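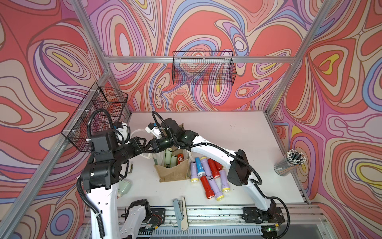
Bolsas de yute y linternas: galería de una mesa muy entretenida

Publicado por Iraís Nava, 18 de febrero de 2025

¡Por fin subo las fotos! Varias personas me las habían pedido después de leer la entrada sobre bolsas de tela, y la verdad es que me apetecía muchísimo enseñarlas, porque las bolsas de yute me tienen completamente conquistada desde que Clementina Paiva me regaló la primera (una pequeñita, para llevar el pan, que sigue viva y con las asas enteras).

El yute tiene algo que no encuentro en otras telas: se queda de pie casi solo, cede un poquito por los lados cuando está vacío y luego admite cosas duras y de formas raras sin protestar. Y las linternas son justo eso, duras y de formas raras. Tienen la cabeza más ancha que el mango, ruedan en cuanto te descuidas y en un cajón acaban siempre al fondo, debajo de las pilas gastadas. En una bolsa abierta se ven de un vistazo y se cogen por donde una quiera.

Empiezo por la bolsa de cerca, que para mí es la estrella. Benvinda Paiva, que cose mucho mejor que yo, me enseñó a mirar siempre primero el borde y después las asas, y desde entonces no puedo entrar en una tienda sin darle la vuelta a todo. El remate de arpillera me encanta, con esa trama gruesa en la que se distingue hilo por hilo, y el asa de color crema es ancha, de las que no se clavan en el hombro.
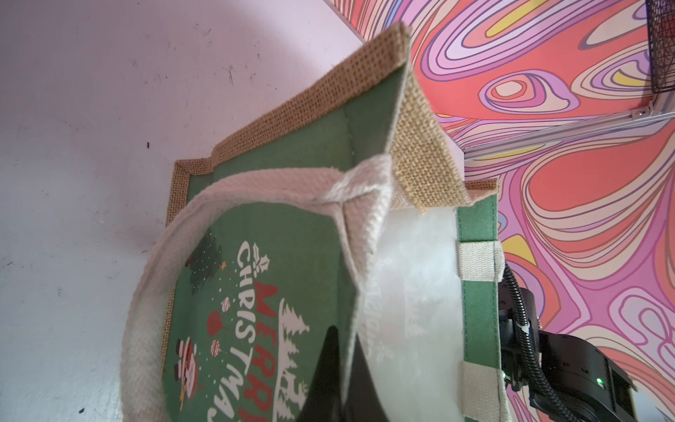
El verde navideño, con su «Merry Christmas» en rojo y blanco, el árbol nevado y un Papá Noel. ¡Fijaos en la textura del asa!

Sí, es una bolsa de Navidad, y no pienso esperar a noviembre para volver a disfrutarla. Laurinda Teixeira guarda las suyas dobladas todo el año y las saca con las luces del árbol; yo prefiero tenerlas en marcha, con ovillos, con herramientas o con lo que toque.

Y ahora, el color. Me gusta muchísimo cómo quedan las linternas con el tono tostado de la bolsa: rojas, azul, verde clarito y esas de color lavanda que son mi debilidad (Américo Bastos dice que una linterna tiene que ser negra, y así le va cuando la busca a oscuras). Los aros amarillos de las lentes son un detalle precioso, y sobre la mesa blanca lucen todavía más. 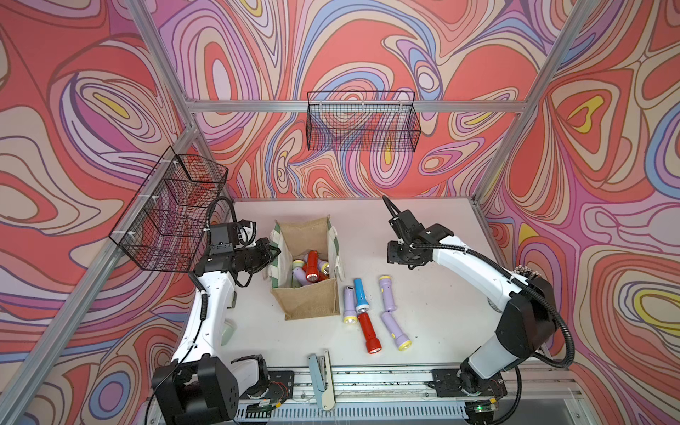

Nueve linternas, cuatro dentro de la bolsa y cinco sobre la mesa. La verde pálida asoma por detrás, a la izquierda.

Si tenéis bolsas de yute en casa, contadme en los comentarios qué guardáis en ellas. Me hacen especial ilusión las que llevan ya unos cuantos inviernos encima, con el estampado gastado y algún hilo suelto.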